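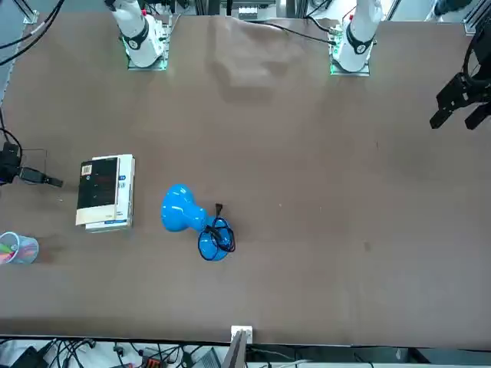 Cahier d'atelier, septembre
Visite chez Lekum, site d'Arkville. Matinée, arrivée 9 h 15.

Reçus par Paloma Tillman, qui suit la partie manipulation depuis le début de Cuvadton. Café, badges, puis directement à la cellule. Nous étions cinq de Pettigrew. Je note surtout ce qui peut servir chez nous pour la reprise du poste à deux bras, le reste est dans les diapos qu'elle doit nous envoyer.

Installation : deux bras blancs fixés du même côté d'un plateau brun, chacun sur sa platine carrée. Voyants verts au niveau des platines. Pince à deux doigts. L'écartement entre les deux bases laisse une zone commune confortable au milieu, plus large que la nôtre. À mesurer chez nous avant de comparer, je soupçonne que nous avons monté les bases trop près l'une de l'autre.

Tâche présentée : rangement de bureau. Des livres, un objet bleu brillant avec son cordon noir enroulé, un pot à stylos. Consigne du jour : s'occuper des livres sans toucher au reste. D'après Paloma, ils ont choisi des objets de bureau courants pour avoir en même temps du plat, du rond et du souple (le câble). Le souple reste le plus pénible, comme partout.

Premier passage lancé vers 9 h 40. Vitesse réduite pour les visiteurs, ce qui m'arrangeait pour regarder les trajectoires. Bras droit seul, bras gauche en attente. 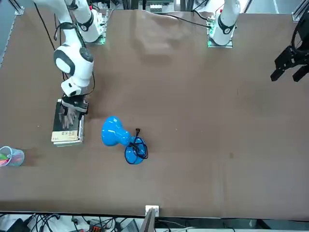
L'approche se fait par le dessus, doigts à plat, et l'effort est surveillé pendant toute la descente. Seuil réglé bas. J'ai demandé pourquoi ne pas attaquer la pile par le côté : ils l'ont fait longtemps, mais le livre du haut glissait et la prise suivante partait de travers. Maintenant le bras cherche d'abord le contact sur la couverture, corrige sa hauteur et décide ensuite de la prise. On perd du temps à chaque cycle. Ils l'acceptent.

Points notés pendant les passages :

Le recalage en hauteur est refait à chaque nouvelle pile. Chez nous on le fait une fois par série, et je pense que c'est de là que viennent nos prises manquées en fin de série. À essayer dès le retour.

Arrêt demandé par l'opérateur au troisième passage, reprise sans repasser par l'origine. Très propre. Leur automate garde le dernier point sûr. Le nôtre repart de zéro, on le sait depuis le printemps et on n'a rien fait.

Câbles des bras : passage le long des segments, avec du mou au coude. J'ai regardé les attaches de près, simples colliers. Pas de gaine. Ils remplacent au bout de 1000 cycles sans attendre la panne. Nous, on attend la panne.

Revêtement du plateau : il fait quelques plis près du bord côté bras. Question posée sur l'effet pour la mesure de hauteur, réponse un peu vague. Ils évitent la zone.

Enregistrements : 3683 essais dans la base Cuvadton à ce jour, toutes tâches confondues. Il y a un tri manuel derrière, et c'est une personne à mi-temps qui le fait. Je n'ai pas eu la part d'essais rejetés. À redemander par mail.

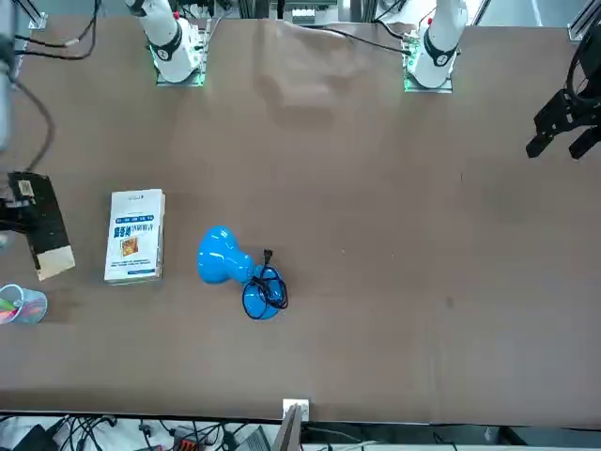 Deuxième partie, la disposition de départ. Ils ne marquent plus les emplacements sur le plateau. L'opérateur pose les livres à vue à gauche, avec un écart qui peut aller jusqu'à 40 mm entre deux essais, et c'est voulu. Auparavant ils avaient un gabarit et le système apprenait le gabarit. Même constat que nous en plus gros.

L'orientation des livres varie aussi, tout comme leur épaisseur. Les couvertures claires et les sombres ne donnent pas les mêmes résultats en détection de bord. Le sombre sur fond brun passe moins bien, surtout en fin de journée quand ils coupent une rampe d'éclairage. Paloma propose de nous passer 200 essais de la série « livres » pour qu'on les rejoue avec notre segmentation. J'ai dit oui sans demander à personne, il faudra voir où on les stocke.

L'objet bleu : reflets très marqués, la profondeur saute sur les parties courbes. Ils filtrent, mais le filtre mange aussi une partie du cordon. Pas de solution présentée. J'ai parlé de notre essai avec deux temps de pose, ça les intéresse, envoyer la note.

Vues utilisées : une caméra fixe qui regarde le plateau depuis le côté opposé aux bras, et une vue prise du côté des bras. Attention à la gauche et à la droite en relisant les vidéos : le bras droit est à gauche sur la vue fixe et à droite sur l'autre. J'ai inversé deux fois dans mes notes du matin, corrigé ici.
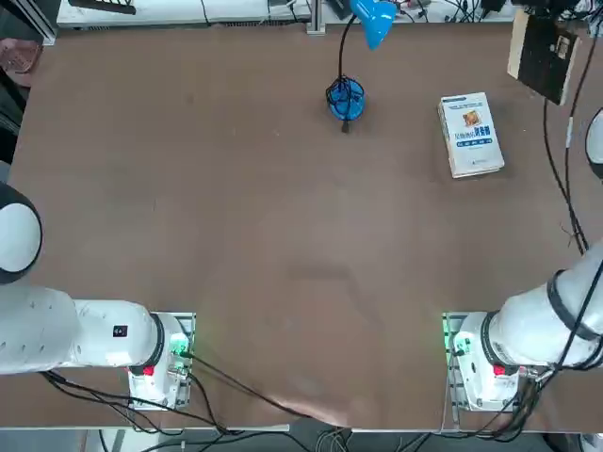 Peut-on reprendre leur méthode de recalage sans changer nos pinces ?
A priori rien ne l'empêche, le contact est estimé à partir des efforts dans les axes et pas par un capteur dans les doigts. Il faudra par contre baisser notre vitesse de descente et refaire le réglage du seuil, le nôtre est beaucoup trop haut pour une couverture souple.

Fin de la visite à midi passé. Pas vu les deux bras travailler ensemble, ce n'était pas au programme. Prochaine fois peut-être.

À faire :
mesurer l'entraxe des bases chez nous
recalage à chaque pile, essai sur une série courte
mail à Paloma (part de rejets, diapos, format des fichiers)
retrouver la note sur les temps de pose
commander des colliers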